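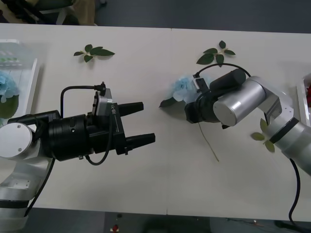

I've been putting together silk flower arrangements for hotel lobbies and restaurants for 19 years, and the question I hear most at our shop is whether the Sillness two-arm bench is going to push people out. So let me tell you how it went at Sustura, where we've had ours running since April. The bench does the picking and passing. One arm takes a stem, like the blue hydrangea, and the other waits across the table with its gripper open. You'll see a few sprigs of leaves lying loose on the top too, and those can stay where they are while the arms get on with the big blooms.

What used to eat up our mornings was sorting. Every order meant somebody leaning over trays, pulling stems one at a time, and by lunch your wrists knew all about it (mine still do!). Now we load the trays, start the job and go do the part we like, which for me is shaping and wiring. Our biggest order this spring was 2000 stems for the Maddocks hotels, and I went home at five every day that week. I can't remember the last time I did that on a job that size.

It isn't perfect. It's slower than a quick pair of hands, and thin stems still need a person keeping an eye on things. Delia Figueroa, our bench lead, spent her first week saying "no, not the leaf" to it out loud. She was on packing before this and now she sets up the jobs, trains the new folks and gets paid more for it. Two of our part-timers asked to stay on hand sorting for the small orders and that's fine, we've got plenty of those.
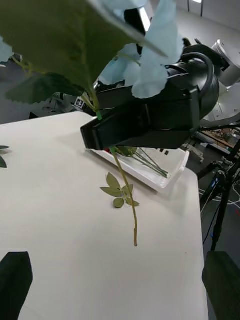 Hydrangea held by the stem, more stems in the tray behind.

A few things people write in about:

The bench comes as a table, two arms with grippers, and the setup software. Trays are sold separately, order no. 1035. The soft finger pads are no. 3939, and I'd get a spare set with your first order.

You'll want a clear floor on all sides and somewhere decent to run the cables. We moved ours twice before we were happy with the spot.

Training takes two days. We do it at your place, with the people who'll be using the bench, so please don't just send the manager!

If you already have the older Ulitz bench, the trays fit both. The finger pads don't.

Want to see it go? Come by the shop any weekday before three and bring some of your own stems.

14 shares | 6 comments

Last updated: April

Sustura | Contact us | All rights reserved | Back to top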